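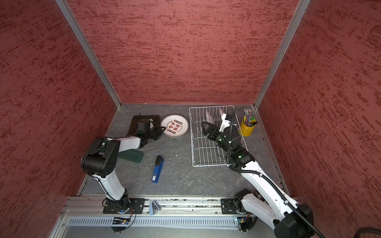

Plate, tray and stapler sharing a tabletop.

October
By the newsletter editor

Tidy desks and the sums behind them

The Setetti leaflet has now reached most of the offices in our building, and a few members have asked whether we think it's worth signing up. For £300 a year a small firm gets two visits, a set of labels and a "desk score" at the end. The promise is that each person will gain 20 minutes a day once their things have been sorted.

I'd like to know where the 20 minutes comes from. The leaflet says "our own findings" and leaves it there. I wrote to ask how many people were timed, what they were doing and whether anyone went back a month later. The reply was friendly and had a second copy of the leaflet attached.

Most of us lose time at work, and a fair bit of it has little to do with where the stapler lives. We lose it to the lift, to the shared printer on the ground floor, to the phone call that should have been a two-line message. A desk can look like a jumble sale and the person behind it may still put a hand on the right invoice at once. I have also worked with people whose desks were bare because everything had been shoved in a drawer, and I wouldn't have trusted them to find their own coat.

Then there is the rule about plates and cups, which Setetti wants kept off desks altogether. Fine, if you have a kitchen with somewhere to sit. Ours has two stools. Anyone who eats lunch at a desk because there's nowhere else to eat it won't be helped by a low score.

The Larnier trial gets a mention on the back page, under the heading "proven results". All it says is that 8 members of staff took part and that they "felt more in control". Perhaps they did. They had also been given an afternoon off normal work to sort through their papers, and I'd feel better after one of those as well, with or without a visitor holding a clipboard. Nothing is said about how long the feeling lasted.

None of this means a clear-out is a bad idea. If you want one, pick a quiet afternoon, borrow the trolley from the post room and throw away the dead pens. Paper with names or account details on it goes in the locked bin by the back stairs, which is emptied at the end of the month. Spare trays and folders can be left on the shelf outside Olvera for anyone who wants them.

If a member firm does take up the offer, please write and tell us how it went, score and all. I'm willing to be shown the 20 minutes.

Comments

Top floor: We had the first visit. The labels are quite nice but they've started peeling off already. Second visit is after Christmas so I can't say more yet.

Ground floor back: Is the £300 before or after VAT? The leaflet doesn't say.

Horkasar front desk: Please can whoever has the post room trolley bring it back.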